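The Night Ferry to Trestcombe

Amparo Palomino had wanted to see Trestcombe since she was seven years old, when her aunt sent her a postcard of the harbor with every boat lit up like a birthday cake. And now she was on the ferry, on deck, at four in the morning, with her hair going everywhere and a paper cup of the worst coffee she had ever loved!

"You'll freeze," said the man on the next bench. He had a blanket over his knees and another over his shoulders.

"I don't care," said Amparo. "Are those the lights?"

"That's a fishing boat."

"What about those?"

"Same fishing boat. We're turning."

His name was Iulian Tudose and he had made the crossing 536 times, which he kept track of in a green notebook with a pencil tied to it. He tuned pianos on both sides of the water. Amparo thought this was the finest job she had ever heard of and told him so, and then she asked him so many questions (do they go out of tune in the rain? does anyone ever play for you afterward?) that he gave up on sleeping and handed her one of the blankets.

They do go out of tune in the rain, he said. And yes, once, a girl named Emília Šindelář had played for him in a house above the harbor. She had gotten through the whole of a slow waltz with only one mistake, and the mistake was so pretty that she kept it in ever after.

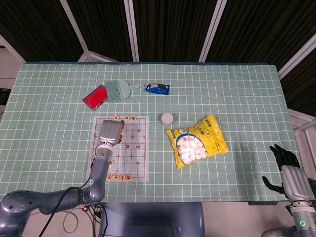
"Does she still live there?" asked Amparo.

"She teaches at the school. She must be fifty now." He opened the notebook, looked at a page, and shut it again. "I'm doing her piano this morning, as it happens. The old Trokar. Terrible instrument. I adore it."

The wind had dropped, and the sky over the bow was going from black to a deep, soft blue. Somebody came up the stairs yawning, with a small boy who wanted to know where the whales were. Amparo wanted to know too. The three of them hung over the rail and looked as hard as they could, and the boy saw 24 whales, and Amparo saw one wave that she was ready to argue for.

Then the ferry came around the point and there it was, the whole town, climbing up from the water in rows, with the lamps still burning along the wall and the bakery windows gold. It was smaller than the postcard. It was so much better than the postcard! She laughed out loud and grabbed Iulian by the sleeve.

"Those," he said, "are the lights."

He wrote 537 in the notebook while the ropes went over. Amparo folded the blanket badly and gave it back, and asked him whether Emília Šindelář would mind if a stranger came along and listened.

"Bring bread," said Iulian. "She likes the kind with seeds."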